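4. Setting up the cup warmer drawer

Before you start, check that the Ultus cabinet stands level and that the two transport screws at the back are removed. The drawer can not close fully when these screws are inside. Keep the screws in the bag with the manual, you will need them again if the cabinet is moved.

4.1 Fitting the drawer

1. Pull both rails out until they stop.
2. Hold the drawer with two hands and put it on the rails, with the Vilton label facing you.
3. Push slowly. You will hear one click on the left side and one click on the right side.
4. Pull the drawer out again to its full length. If it comes out crooked, lift the front a little and repeat step 3.

Caution: Do not put your fingers between the rail and the side wall. The rail has a spring and it closes fast.

4.2 Connecting the power

1. Lead the cable through the rubber ring in the back wall.
2. Connect it to the socket marked WARM. The socket marked AUX is for the lamp only.
3. Switch on the main switch. The green light blinks for 17 seconds and then stays on.

Note: If the light continues to blink, the drawer is not closed. See section 7, Faults.

4.3 First heating

The first heating must be done with an empty drawer. New insulation gives a light smell, and this smell should not go into your cups. Open a window. Select level 5 and let the drawer work until the display shows 62 °C. Then switch it off and leave it open until the metal is cool to the hand.

In cabinets delivered before July the display can show the code 552 at the end of the first heating. It is a reminder to set the clock and you can clear it with the round button.

4.4 Loading the cups

1. Put cups in the drawer with the opening down.
2. Leave a small space between them — the fan needs a way for the air.
3. Put thick cups at the back and thin glasses at the front.
4. Do not stack more than two cups on each other.
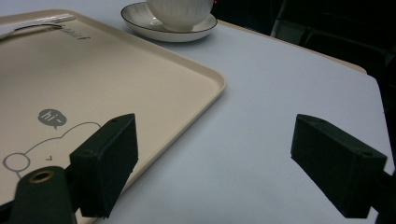

Carrying the warm cups to the table is the moment when most of them get broken, so please prepare the place before you open the drawer. Clear a part of the tabletop near the cabinet and wipe it. Lay your serving tray flat on it, so you do not need to hold the tray and the cups at the same time. A tray with a raised rim and a handle cutout, like the cream-beige one with the little "hi~" on its floor, is a good choice, the rim stops a cup that starts to slide. Plastic trays are allowed for carrying, but they must never be placed inside the drawer or on top of the cabinet during heating.

Caution: At level 4 and level 5 the handles of metal cups become hot. Use a dry cloth.

4.5 Daily use

Select level 2 for espresso cups and level 3 for mugs. Soup bowls need level 4 and a longer time. The drawer remembers the last level, also after a power cut.

When the drawer is opened for a long time, the heating pauses and the display shows a line. Close the drawer and it continues by itself.

4.6 Cleaning

1. Switch off and wait until the drawer is cool.
2. Take out the Ongate mat and wash it by hand with mild soap.
3. Wipe the inside with a damp cloth. Do not spray water on the fan cover.
4. Let the mat dry completely before you put it back, with the rough side down.

Note: Milk and sugar that stay on the mat become brown and are difficult to remove later. The Mackay cleaning paste may be used on the mat, but not on the painted front.

Section revised 4 May 2024 by Yayra Amegashie. Continue with section 5, Setting the clock and the timer.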